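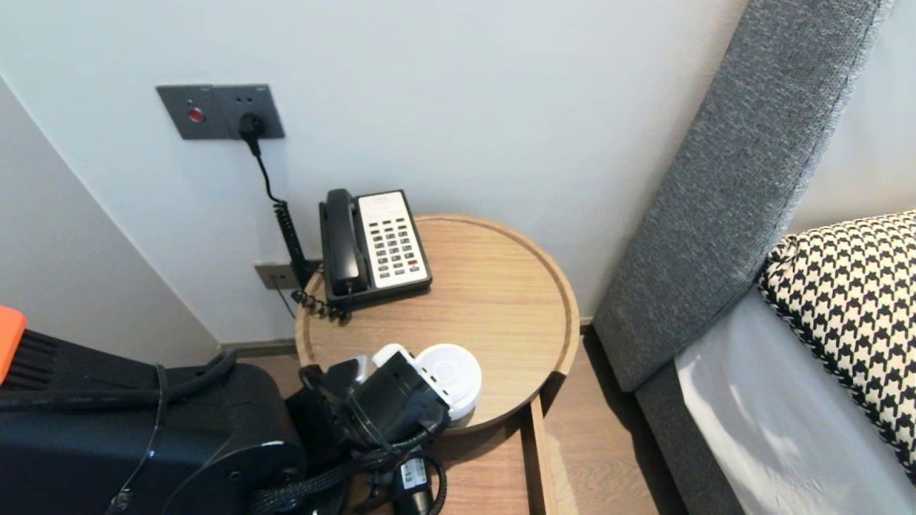 壁のスイッチとコンセント。電話へ下りる黒いコード。

発表メモ(自分用)「客室の案内ファイルは誰が読むのか」
10月の勉強会、午後の枠。持ち時間短い。早口注意。

出だし
あいさつ短く。名前、所属、ベクコム(Bekcombe)の宿の文章を直す仕事をしてます、まで。経歴いらない。司会のビジャロボスさんが紹介してくれるはず。
最初の質問を会場に。「最近泊まった宿で、机の上の案内ファイル、開いた人」。手を挙げてもらう。少なくても多くても次に進む。
最初のスライドの話は軽く。泊まった人が部屋で探すのは、だいたい壁か机のまわり。スイッチ、コンセント、電話。そこでつまずいたときにファイルを開く。だからファイルは読み物じゃなくて、困った人が立ったままめくる紙。
ここで一回、水を飲む。

今日の話の範囲
紙の案内だけ。アプリとか客室テレビの画面とかは触れない。質問が出たら後で個別に。
旅館もホテルも民宿もまぜて話す。区別が必要なところは口で補う。
食物アレルギーの書き方は別の回でサパタ……じゃない、セペダさんがやる。名前まちがえないこと。ファウスティーノ・セペダさん。

集めたもの
ベクコム周辺の宿から案内ファイルを借りた。全部で234冊。借りられなかった宿もある。断られたところの話はしない。
返却がまだの分があるので、もし会場にオーナーさんがいたら謝る。月末までに返します、と。
読んでわかったこと、先に言ってしまう。
・長い。いちばん長いのは本文だけで3,000字くらいある項目がひとつ。中身は大浴場の歴史。歴史自体は面白い。面白いけど、お湯の時間が最後に書いてある。
・古い。やめた朝食メニューが載ったまま。前の支配人のあいさつが載ったまま。
・ていねい語が三重になってる。「ご利用いただけますようお願い申し上げさせていただきます」。会場で読み上げる。笑いが起きたらちょっと待つ。起きなければすぐ次。

クラエフスカの例
クラエフスカ(Krajewska)旅館の例をじっくり。許可はもらってある。
もとのファイルの並び順。支配人あいさつ、宿の沿革、周辺の名所、館内図、避難経路、朝食、風呂、部屋の設備、電話のかけ方、Wi-Fi。
Wi-Fiが最後。
フロントのクエバスさん(エリセオ・クエバス)に夜勤の電話メモを見せてもらった。多い問い合わせは、Wi-Fiのパスワード、暖房の切り方、外線のかけ方、チェックアウトの時間。全部ファイルに書いてある。書いてあるのに電話が来る。
クエバスさんの言い分も紹介する。「ファイルを見てくださいとは、夜中の人には言えない」。そうですよね、と。
ここ、宿の人を責める調子にならないように。先週の練習でバルデラマさんに注意された。声が高くなるらしい。ゆっくり。

直したあと
並び順を変えた。一枚目に、時間(風呂、朝食、チェックアウト)とWi-Fiと内線番号。それだけ。
二枚目に部屋の中のもの。暖房、照明、金庫、電話。
避難経路は扉の裏の掲示と言葉をそろえる。ファイルでは「東階段」、扉では「第二階段」になってた。同じ階段。これはすぐ直してもらった。
沿革とあいさつは後ろへ。削らなかった。女将が書いたものだし、読む人は読む。連泊の人、雨の日の人。
スライド切り替え。前後の並び。字が小さいので読み上げる。

一項目300字の話
目安として、一項目300字まで。これ質問が来ると思う。根拠は、と。
根拠は弱い、と正直に言う。A5に大きめの字で組んで、めくらずに読み終わる量がそのくらいだった。研究じゃなくて作業上の都合。
300字に入らないときはどうするか。たいてい二つの話が混ざってるので分ける。暖房の「つけ方」と「消灯後に自動で弱くなる話」は別の項目にしたほうがいい。
例文を読む。
「暖房は窓の下のつまみで調節します。右に回すと強くなります。夜十一時から朝五時までは、館内全体で弱めに運転しています。寒いときは毛布をお持ちします。内線九番へ」
これで足りる。もとの文は長いので読まない。時間ないし。

電話の書き方
ここ意外と大事。省略しない。
外線のかけ方、いまの若い人は「ゼロ発信」が通じない。「最初に0を押し、音が変わってから番号を押します」まで書く。
内線一覧は番号順じゃなく用件順。「毛布がほしい」「部屋を間違えて予約したかもしれない」「具合が悪い」。部署名で並べると、客は部署を知らない。
プリスタード(Pristard)の系列の宿で、用件順にした表を電話の横に置いてもらった。電話の数が減ったかどうかは、まだわからない。たずねられたらわからないと言うこと。盛らない。
ただ、フロントの人の感想として、最初のひとことが短くなった、とは聞いた。「すみません、あの、毛布なんですけど」から始まるようになったと。

英語版のこと
英語はちょっとだけ。
直訳がまずいのはみんな知ってる。それより、日本語版を直したのに英語版が古いまま、が多い。チェックアウトの時刻が日本語と英語で違う宿があった。宿名は出さない。
対策。日本語と英語を見開きにする。左を直したら右が目に入る。単純。
翻訳を頼むときは、直した行だけ渡さないで一枚まるごと渡す。ステネント(Stenent)に頼んだときはこのやりかたで行き違いが減った。宣伝みたいに聞こえるので会社名は言わなくてもいい。流れで。

言葉の細かいところ(配布資料の二枚目)
時間あれば。なければ「資料をご覧ください」で飛ばす。
・「ご遠慮ください」は禁止なのかお願いなのか決める。館内禁煙は「禁煙です」でいい。
・「適宜」「随時」は使わない。清掃に入る時刻が決まってるなら時刻を書く。
・「近く」の店。歩いて何分か。坂なら坂と書く。ベクコムは坂が多いので特に。
・午前午後をやめるか続けるか、どちらでもいいから全ページで統一。朝食だけ「7:00」で風呂が「午後四時」、とかが多い。
・部屋ごとに違う設備は、全室共通のファイルに書かない。別紙を一枚はさむ。はさんだ紙は抜けるので、清掃の確認項目に入れてもらう。
・写真は、探してるものが写ってれば十分。きれいな庭の写真を暖房のページに置かない。(実例あり、見せない)

誰が更新するのか問題
本当はここがいちばん言いたい。時間残しておくこと!!
ファイルが古くなるのは、さぼってるからじゃない。直す係が決まってない。データのありかを知ってる人が辞めてる。印刷屋さんに元データがある、という宿も。
セルバンテスさん(レフヒオ・セルバンテス)の宿のやり方を紹介。年に2回、季節の料理を替える時期に、担当を一人決めて自分の宿の空き部屋で一晩過ごしてもらう。ファイルだけを頼りに。フロントには聞かない。わからなかったところに付箋。
最初の回、付箋だらけになったそう。読書灯の消し方がどこにもなかった。本人は十年働いていて、客室で寝るのは初めてだったと。
この話のとき、セルバンテスさんが会場に来てたら一言ふる。来てなければそのまま。事前に確認すること(まだしてない)。

費用を聞かれたら
クラエフスカは印刷を外に出さず、館内のプリンターと普通のバインダー。表紙だけ前のを使った。金額は出さない約束なので言わない。
ビニールのポケットは光って読みにくい。枕元の暗い明かりだと特に。紙をそのまま綴じて、汚れたら刷り直す。

想定質問
Q.紙をやめてQRコードだけにしては? → Wi-Fiにつながらない人がWi-Fiのページを開けない。両方あっていい。
Q.読まない客にはどうすれば? → 読まない人は読まない。電話の横の一枚だけ届けばよし。
Q.女将のあいさつを短くしてと言えない → 短くしなくていい、後ろに動かすだけ。これはバルデラマさんが上手なので、あとで本人に聞いてもらう。
Q.高齢のお客さん向けの文字の大きさは → 手元の見本を回す。見本、カバンの前ポケット。忘れずに出しす。

締め
宿題をひとつ。今夜帰ったら自分の宿のファイルの一枚目だけ見てください。チェックアウトの時刻が載ってるか。
配布資料は受付の横。足りなければ送ります、名刺ください。
終わったらすぐセペダさんに交代。マイクの電源は切らずに渡す。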